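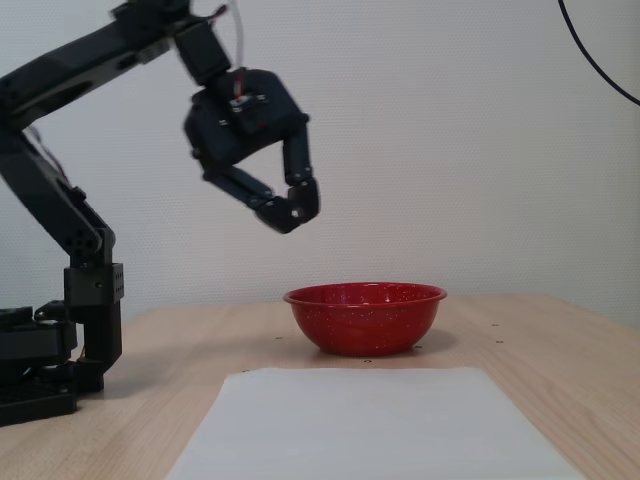 Neighbor's dog chained outside all day, who do I report it to?

Posted by Inès Perrin, 14 December 2018

There is a dog two doors down from me in Gidham that lives on a short chain in the back yard. I have seen it out there at night with no shelter except a tipped-over trash can. I talked to the owner in May and he told me to mind my own business. I called the Benddale police line and they said it was not their department. Does anyone know who handles this? I don't want my name given to him.

Nadhirah Osman
Gidham doesn't have its own animal control. Calls go to the county office in Trurivthorpe. Ask for an officer visit and get a case number before you hang up. Write down dates and times for a week or so, what the weather was, and whether there was water out. Take photos from your own yard or the street only – do not go onto his property. You can ask them to keep your name private, but if it goes to court you may be asked to be a witness. When I reported one, an officer came out after 6 days and the owner got 30 days to put up a proper shelter.

goh13
just go over and unclip it when hes at work, thats what i would do

Nadhirah Osman
Please don't do that. The dog could get hit by a car, and you could be charged with theft. If it looks sick or hurt, call Trurivthorpe again with the same case number and say it is urgent.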